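About Stisilance

Stisilance develops control, perception and planning software for robotic manipulators. The company is privately held and is based in Setlow, where its engineering, testing and customer support functions share one building. It licenses its software to equipment builders, research laboratories and manufacturers, and provides the integration and training services needed to bring that software into regular use.

Our history

Stisilance was established to maintain a single product, a trajectory planner written for a packaging line. The planner was adopted by a second customer within its first year, and the differences between the two installations shaped the company's subsequent direction. Neither site used the same arm, controller or fieldbus, and most of the effort went into the layer between the planner and the machine. That layer was rewritten as a separate product and released under the name Smadi.

The company has since grown to 43 employees. Software engineering remains the largest group, followed by test and verification, field integration, and documentation. A second office in Cetmont opened in May to house the perception team and to provide training space for customers who find travel to Setlow impractical.

Our products

Smadi is the company's principal product. It is a runtime environment that accepts motion goals from a planner, resolves them against the limits of the connected hardware, and issues commands at the rate the hardware requires. Drivers are currently maintained for 23 arm and gripper controllers. Each driver is versioned separately from the runtime, so that a customer may update one without disturbing the other.

The Smadi Planner computes collision-checked paths from a model of the workcell. Customers may supply this model from their own design files or build it from measurements taken on site. The planner reports the reason for every rejected path in plain terms – joint limit, contact with a fixture, or loss of tool orientation – and retains those reports for later review.

Smadi Perception estimates the position and orientation of known parts from camera data. It supports fixed cameras as well as cameras carried on the wrist, and includes the calibration routines for both. Where an estimate falls below the confidence threshold set by the operator, the software withholds the result and requests a further view. It does not pass a doubtful pose to the planner.

A set of command-line and graphical tools accompanies the runtime. These cover log inspection, replay of recorded trials, comparison of controller settings, and the packaging of a complete workcell configuration into one archive that can be stored under version control.

Testing and verification

Every release is exercised first in simulation and then on physical equipment. The regression suite contains 1129 recorded cases, drawn from internal trials and from faults reported by customers. A case is added whenever a fault is confirmed, and cases are retired only when the hardware concerned is no longer supported.

Trials on physical equipment emphasize the final centimetres of an approach, where small errors in calibration, timing or the workcell model have the greatest effect. Simple blocks are used in much of this work. Their geometry is easily modelled, and any discrepancy between the estimated and measured pose can be attributed to the software with reasonable confidence.
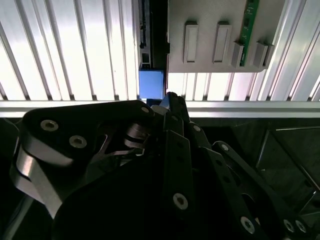
On the value of this work, one production engineer wrote to us that the replay tool had mattered more to the plant than the planner itself, and that being able to step through a failed approach alongside the commanded and measured joint positions had settled a long disagreement between the controls and maintenance groups. The same letter asked for replay files to be readable without a licence. That change was made in the following release, and the viewer is now distributed at no charge.

Release notes list all known defects, including those for which no correction has yet been scheduled. Customers under a support agreement receive the notes in draft form 20 days before general release, and are invited to identify any change that would affect a commissioned line.

Services

The field integration group assists customers with controller selection, workcell modelling, camera calibration and commissioning. Engagements ordinarily begin with a review of the existing cell and a written statement of what the software is expected to do. Where the review indicates that a conventional programmed sequence would serve the purpose, the customer is so advised.

Training is offered at both offices and at customer sites. The introductory course addresses the runtime and its tools. Further courses cover planner configuration, perception and the writing of custom drivers. Course materials are revised with each major release, and past participants may request the current edition.

Research and education

Stisilance provides licences to colleges and universities for teaching and non-commercial research. Academic users receive the same runtime as commercial customers, with the full driver set. Student work placements are available in the software engineering and test groups, and placement students are assigned to a named product area with a supervising engineer.

The company also publishes technical notes on subjects arising from its own development. Recent notes have dealt with clock synchronization between cameras and joint encoders, the behaviour of path smoothing near singular configurations, and the organization of test data for wrist-mounted sensing.

Quality and responsibility

Stisilance software is not a safety-rated system and must not be used in place of one. Emergency stops, guarding and speed monitoring remain the responsibility of the equipment builder and the site operator, and our integration staff will not commission a cell in which these are absent or disabled.

Data recorded at customer sites belongs to the customer. Logs and camera recordings submitted with a support request are held only for the investigation of that request, and are added to the regression suite solely with written consent.

Contacting us

General enquiries should be directed to the Setlow office. Enquiries concerning perception products or training in Cetmont may be sent to that office directly. Customers with a current support agreement are asked to use the support portal and to include the workcell archive with any fault report.

Page last revised 2 August 2020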